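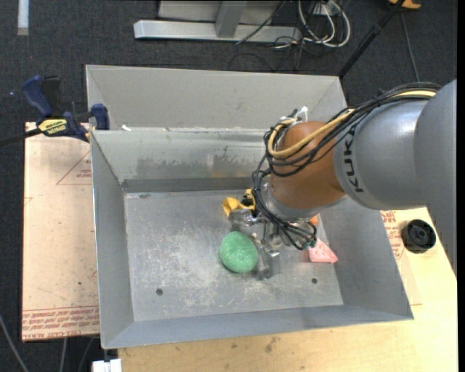 Bin-picking cell with KUKA arm, Diredton lab.

Print this page | E-mail this page

Software Engineer, Grasp Planning and Control
Demissie Robotics, Diredton

The planning group maintains the software between the depth sensor and the arm controller: segmentation, grasp ranking, collision checking against bin walls, and trajectory generation. The current regression set holds 3,000 recorded picks, of which 224 end in a planner timeout near a wall or corner. Reducing that number is the first task.

Required: C++ and Python, working knowledge of motion planning, and 2 years with a real arm. Experience with force control is useful. The post is on site, with occasional travel to Wenimthorpe. Start date is July.

Send a resume and one code sample, quoting reference 291.

Print this page | E-mail this page

Comments (3)

cloller_dev: Is the collision checker in-house or a library?

planning group: In-house. The broad phase is a library.

rtk: Applied under this reference in spring. Do I need to send the code sample again?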